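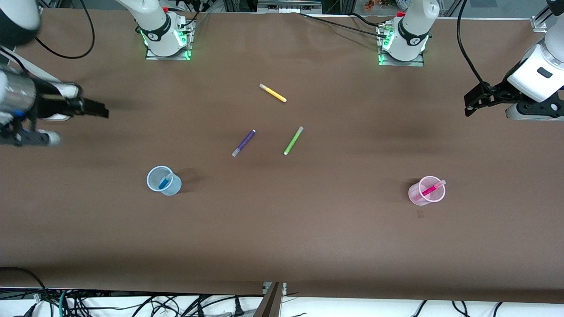 Grotlow Letter Week is back, and this time we're writing to strangers

Press release — Jul 13, 2024
For immediate use

Hello from Grotlow! I'm Nandini Joseph, and I run the letter-writing club that meets above the Dandow bakery on Mill Lane. I've been told a press release should be short, serious and written as if by somebody else, but I've tried that and it came out sounding like a parking notice, so you're getting me instead.

The news is that Grotlow Letter Week returns this September for its second year, and it's going to be bigger, louder (as far as letters can be loud) and spread right across town. It runs for six days, it's free, and you don't need nice handwriting. Please print that last bit if you print nothing else. I get more worried messages about handwriting than I do about parking, toilets and cake put together.

What's happening

We've got 13 writing tables going up in shops, the library, both doctors' waiting rooms and the ticket hall at the station. Each one will have paper, envelopes, pens and a red post box made by pupils at Herkura Primary, who have been painting them since before half term and have got paint on most of the school. You sit down, write to whoever you like, pop it in the box and we pay for the stamp. Letters abroad are fine too — last year somebody wrote to a cousin in Chile and got four pages back, which she read out to us in the bakery, stopping every so often to translate the rude bits.

New this year is the Stranger Post. You write a letter to nobody in particular, about anything you like (your garden, your terrible boss, the best soup you ever had), and you get somebody else's in return. We read every one before it goes out, and first names only, please. We tried it out in February with a small group and I loved it so much I've kept mine on the fridge ever since. It's from a man called Derek and it's entirely about hedges.

There will also be two evening workshops at the Obradović Rooms on Station Road. The first is on writing difficult letters: condolences, apologies, the one to your brother you keep putting off. Xolani Botha is leading it. He spent years as a hospital chaplain and is the calmest person I've ever shared a kettle with. The second is me, showing you how to fold a sheet of paper so it makes its own envelope, and it'll be a good deal less calm.

"People come in saying they don't know how to start," says Xolani. "I ask them what they'd say if the person walked through the door, and we write that down. Quite often it's only a line or two, and I tell them to send it as it is."

Why we do it

I started the club after my gran died and we found a biscuit tin of letters under her bed. There were shopping lists on the backs of some of them. One was a complaint to a shoe shop that she never posted, and it's magnificent! I sat on the floor for a whole afternoon reading, and I thought about how my own family would find nothing of mine but a phone with a cracked screen and a password they'd never guess. So I put a card in the bakery window, five people turned up, and we've been pinching the good chairs from downstairs ever since.

I'm not against email, by the way. I sent you this by email. But I do like something with a crease in it.

How to join in

The writing tables are drop-in, so just turn up while the shop or waiting room is open. Workshop places do need booking as the Obradović Rooms aren't huge, and you can book at the bakery counter or at the library desk. Children are very welcome at the tables but the difficult letters evening is for adults. If you can't get out, ring the library and they'll pass your name on to me, and one of us will bring paper round to you and take the letter away to post. We can write it down for you as well if holding a pen is hard going.

We'd also be glad of spare stationery. Half-used pads, odd envelopes, those floral sets you were given and never opened — all of it. Leave it at the bakery before the end of August, please, and not in the doorway overnight. We lost a lovely box of cream laid paper to the rain that way.

For journalists

I'm happy to talk on the phone or in person, and Xolani is too, though he'd like it to be after lunch. You're welcome to visit a table during the week, but please don't photograph anybody's letter without asking them first. Messages for either of us can be left at the Dandow bakery, where they'll be written on a paper bag and handed to me with my change.

Nandini Joseph
Grotlow Letter Week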